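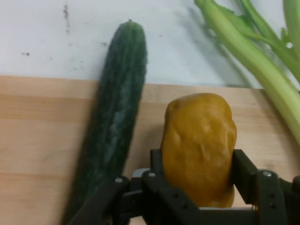 Kofi Kpodo has read the new handling code for robot grippers from front to back, which puts him ahead of most firms that say they follow it. He is not impressed.

"It runs to 206 clauses and five of them are about food," he says. "The rest was plainly written for boxes."

Kpodo checks vegetable-picking cells for Skandmont, and his complaint is with the test in the middle of the code. A gripper passes if it can lift and set down the same item 100 times without a drop. Suppliers like the test. Mestima prints its score on the front of its brochure.

"The same item," Kpodo repeats. "So they pick a nice round potato and use it all morning. Give me a lumpy one, then a cucumber, then celery. I want to see the order mixed up and I want somebody who doesn't work for the supplier doing the mixing."

And bruising? The code asks for "no visible damage" straight after release. Kpodo laughs at this. A bruise can take a day or two to show, he says, and by then the form has been signed.

His own rules are dull by comparison. Write down the grip force for each kind of produce. Clean the fingers between kinds, including the bolt holes. Keep what was handled and cut it open two days later. Log every drop, even the ones the operator calls a fluke.

Hatinetti, which helped draft the code, has told members that a second version will deal with fresh produce. Kpodo was told the same thing last April.

I asked whether a weak standard was still better than none. He took a while over that.

"With none, buyers ask questions," he said. "With this one they ask for the certificate."

He has 200 pages of comments ready to send in. So far he has not been given an address to send them to.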